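Home | Guides | Budgeting | Parts lists | Contact

Print this page | E-mail this page

How to budget for a pair of hand-held grippers without blowing it in February

I did our equipment plan on a Sunday with a pot of coffee and still got it wrong, so this is the version I wish I'd had. We're a small outfit in Drultedton collecting door and access-panel tasks, and most of what I say applies to any job where a person carries the grippers.
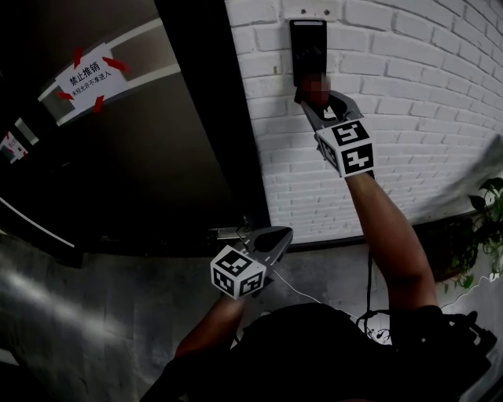

Start with the tasks and leave the catalog closed for an hour. Write down every place you plan to work and what each hand has to do there. Doors were the ones that caught me out. One hand goes up to a panel on the wall, the other stays down near the handle, and suddenly cable length matters a lot more than it did at the bench!

Step 1. Price the whole kit per person.
The grippers are the line everybody remembers. Then come cables, markers, the bag or harness, something to record on, and chargers. My first sheet had the grippers and nothing else (yes, really). The extras came to $354 per person, and I had to go back and ask for it.

Step 2. Buy spare jaws up front.
Ours are plastic with a pad on the inside, and I treat both as things that wear out. I put in $63 per set and order them with the grippers so we only pay shipping once. Clekura and Sindik both quoted us. Sindik was cheaper, Clekura answered the phone – I went with Clekura.

Step 3. Don't forget the markers.
We use white cubes with black square patterns, one on each gripper. Budget for a spare pair. If you print your own, count your time as well as the material.

Step 4. Sort out the wiring.
Have the person put on the full kit and reach as high as the highest panel on your list, then down to a handle. Measure both and buy for the longer one. I also keep $50 aside for ties and sleeves, and I'd spend that before anything fancy.

Step 5. Plan for getting in.
Plenty of doors have a sign on them telling you to stay out unless you have permission. Get your permissions in writing, in whatever language the building runs on, and put the hours that takes into the plan. Koen Meijer handles ours, and I now give him his own line in the sheet.

Step 6. Rent one kit first if you can.
We rented from Nowakowski before buying, and it changed my order completely – fewer kits, more spares.

Once the sheet is filled in, send it to whoever will be wearing the thing and let them cross stuff out. Mine came back with a better harness on it.

Related items
Renting or buying: what to ask before you sign
A spare parts list for hand-held grippers
Choosing a bag or harness for long sessions
Getting written permission for on-site work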